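Ticket 2357 - Ernine cell, key ring task, grasp point drift after handover
Project: Altham
Opened by: Naheed Bhutto
Status: open, workaround in place

Summary
Policy trained on 397 demonstrations stalls when the tag plate is passed between grippers. The receiving arm closes on a split ring, the giving arm opens, and the ring pose estimate then jumps to a neighboring ring. Seen on both Tanoli checkpoints. The Stoststead baseline does not show it, but it never regrasps by the ring.

Setup
Stainless plate with numbered holes, rings threaded along the outer edge. Wrist camera only, overhead stream off. Holes 1 and 5 empty at approach.
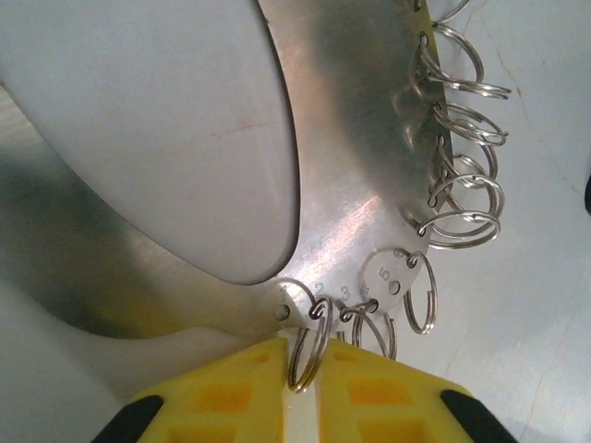
The estimator returns one ring per hole and scores them by contrast against the table. Where rings overlap, the scores come out nearly equal and the pick flips from step to step. Raising the threshold did not help.

Log
14:10 - Replayed 49 failed episodes with the estimator frozen at the moment of closing. Most finish.
14:35 - Cleared the ring history buffer on gripper open. No change.
15:20 - Swapped to the wrist view of the upper arm for the handover segment only.

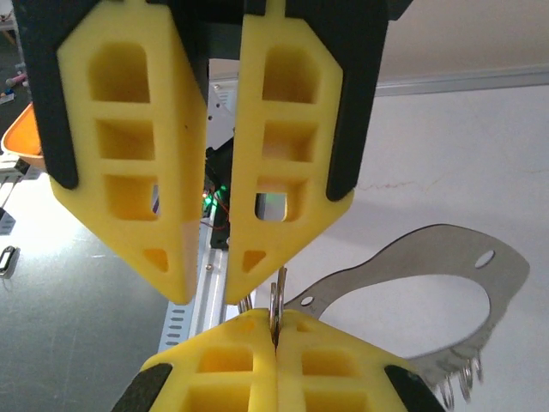

With the pads shut on a ring, the target should be fixed by contact and vision should only supply plate angle. The current code lets vision overwrite both. Patch adds a latch on pad force - released when the force drops below the open limit.

15:55 - Latch running. Jump no longer appears in replay. Not yet run on the arms.

Next
Retrain from step 1000 with the latch on. Naheed to confirm the force limit before the live run.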